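**Midham Residents' Association** · Thread · 26th December

**1.** The Association thanks all households that contributed to this year's shared table in the Owen Room. The notes in this thread set out what will be cleared, what will be kept and where items may be collected. Residents are asked to read the whole thread before writing to the office.

**2.** The Owen Room remains open through the holiday period during its usual hours. The long table will stay in its present position until clearing is finished. Please do not fold down or move the side tables in the meantime, as the floor beneath them was refinished in August and marks easily.

**3.** Clearing will be done in the following order: food and drink first, then paper, then gifts and decorations. Residents who wish to help are welcome to do so. Please begin at the end of the table nearest the door and work toward the back of the room.

**4.** Food packets. Sealed packets may be taken home by any resident. Opened packets should be closed with a clip and moved to the pantry shelf, or thrown away if the contents have gone stale. Please check the date on the back of each packet before placing it on the shelf.

**5.** Drinks. Bottles should be emptied at the sink, rinsed and placed in the recycling bin with their caps on. Cups belonging to the room are to be washed by hand and returned to the cabinet above the counter. Cups brought from home will be set on the windowsill for their owners.

**6.** Coasters. The Association asks that coasters continue to be used for every bottle, cup and glass. Repairs to the tabletop in past years have been costly, and the room budget for the coming year stands at 900 dollars for all furniture and fittings.

**7.** Paper. Booklets, pads and loose sheets are to be gathered into a single stack. Please do not discard any page that carries handwriting. Several households left notes for one another, and these will be sorted by name at the office. Crumpled paper may be recycled once it has been opened and checked.

**8.** Cards. Greeting cards addressed to the Association as a whole will be kept in the Drendard cabinet with those of earlier years. The oldest card in that cabinet is dated 1786 and was donated with the building. It is not to be handled without gloves. Cards addressed to individual residents will be delivered to their mailboxes.

**9.** Gifts. Wrapped or boxed gifts must not be opened by anyone other than the person named on the tag. A gift without a tag should be left where it stands and reported to the office. Ribbon in good condition may be saved in the craft drawer.

**10.** Plants. Potted plants will remain on the table until the clearing is complete and will then go to the reception desk. Please water them lightly and place a saucer under each pot.

**11.** Seating. Office chairs borrowed from the study are to be returned there. Please lift them over the door sill, and leave the armrests clear of the table edge so that the wood is not scratched.

**12.** The table at present. The gold box with the red ribbon is at the left edge, and the pink flowers in the cream-colored pot are at the right. Booklets and papers share the middle with a number of packets. The owner of the pale-green cup is invited to collect it.

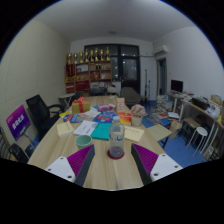 **13.** Collection. Items may be collected from the office on presentation of a name and apartment number. Anything unclaimed after 2 weeks will be moved to the storage room on the lower floor. Food will not be stored.

**14.** The Josis Fund. Contributions toward the fund reached over 1000 dollars this season. The full amount will go toward new shelving for the pantry, and a statement will be posted on the notice board once the accounts have been checked.

**15.** Questions about this thread may be addressed to Nektarios Chatzigeorgiou, Secretary, in writing or at the office window. Replies to individual posts are read but may not be answered until the office returns to full hours.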